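The Reading Room at Aitken

A short story

The Registrar of the Duvinia Water Trust was required, by a rule older than the building, to be present whenever a sealed ledger was opened. Sandra Blackburn had held the post through eight winters and had never yet been called upon to do it. When the notice reached her in November, she read it twice, signed the lower part, and returned it by the same messenger.

The notice stated that a ledger had been recovered from the old pumping house at Wullero. It stated further that Mr Innes Gunn, tenant of the upper farm, claimed a right under it, and that the opening would take place on Sunday at Aitken, there being no other day on which all parties could attend. It did not state what the right was.

She travelled up on the early train with the seal-knife in its case on her knees. The river was high all the way to the junction. At Aitken she was met by Keir Purves, the junior clerk, who had brought an umbrella for her and none for himself.

"They are both here already, madam," he said. "Mr Gunn and Mr Dunbar. They have been given separate rooms."

"Was that necessary?"

"Mr Dunbar thought so."

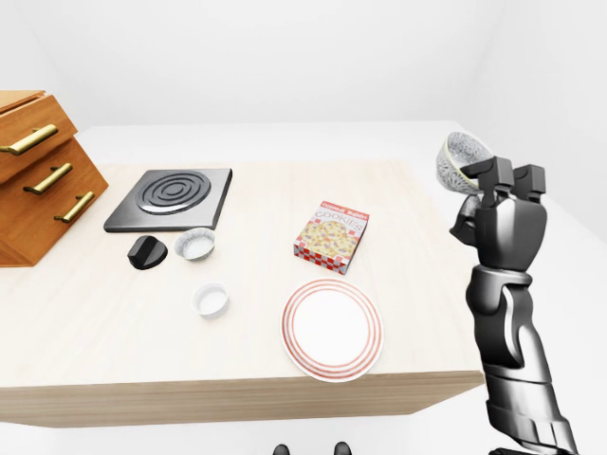

Duvinia Water Trust, Department of Records and Claims

Ewan Dunbar had been Superintendent of the upper valley for the whole of his working life, as his father had been. He rose when the Registrar entered and remained standing until she had taken her chair. Mr Gunn was then brought in. He wore his good coat, and he nodded to her but did not look at the Superintendent.

The ledger was wrapped in oilcloth. Purves laid it before her and read the terms of the opening aloud, as the rule required, including the paragraph about candles. The Registrar cut the seal at four minutes past eleven. The time was entered.

Most of the pages had gone the colour of tea. The entries were in one hand, small and upright, and concerned the lifting and lowering of the Atalura sluice in the years before the reservoir. Against each date was a depth, and against each depth a name. The Registrar turned the leaves slowly. On page 34 she stopped, and asked whether Mr Gunn wished to have the entry read or to read it himself.

"I would like it read," he said. "My eyes are not what they were."

She read it. "Agreed this night with Marta Gunn of the upper farm, that in return for the use of her lower field, which will be drowned, she and those after her shall have water from the Atalura sluice without charge, for as long as the field is under it. Paid also, 70 in coin. Witnessed by myself only, the others having gone down to see to the animals."

Purves wrote this out in full. The rain could be heard on the roof.

"It is signed," said the Registrar, "by J. Dunbar."

The Superintendent asked to see the page. He was entitled to do so, and it was passed to him. He studied it for some time.

"That is my grandfather's hand," he said. "He never spoke of it."

"Mine spoke of nothing else," said Mr Gunn.

The Registrar then asked whether the Trust disputed the claim. She reminded the Superintendent that the upper farm had been charged for its water every quarter, that the sum standing against it was now 400, and that a notice to cut off the supply had been issued in September over his own name. He was not obliged to answer at once. The rule allowed him until the close of the month.

"The field is still under water," Mr Dunbar said. "I rowed over it as a boy. You could see the gateposts in a dry summer." He placed the ledger back in front of her and turned it so that it faced the right way. "The Trust does not dispute it."
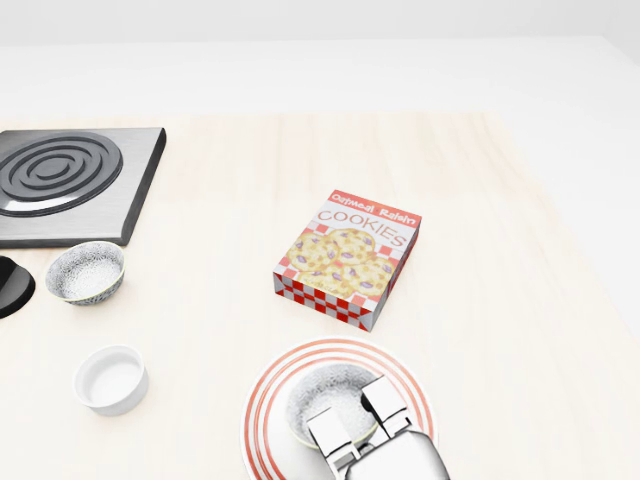 The kitchen at Aitken, after the hearing.

The luncheon provided was soup. Joni Heiskanen, who kept the house, had expected two sittings and had set out the bowls accordingly, and there was a short delay while they were brought together. Mr Gunn asked whether the gateposts had been stone or timber. Mr Dunbar said stone, with a ring let into the left-hand one. Mr Gunn said that his mother used to tie a pony there.

The Registrar took no note of this, the opening having been formally closed. She wrapped the ledger in fresh cloth and applied the new seal, and Purves held the wax. There remained the matter of the September notice, which could be withdrawn only in writing and only by the officer who had issued it. She had brought the proper form with her. Mr Dunbar filled it in at the end of the table, between the bread and the salt, and asked Mr Gunn how he spelled Innes.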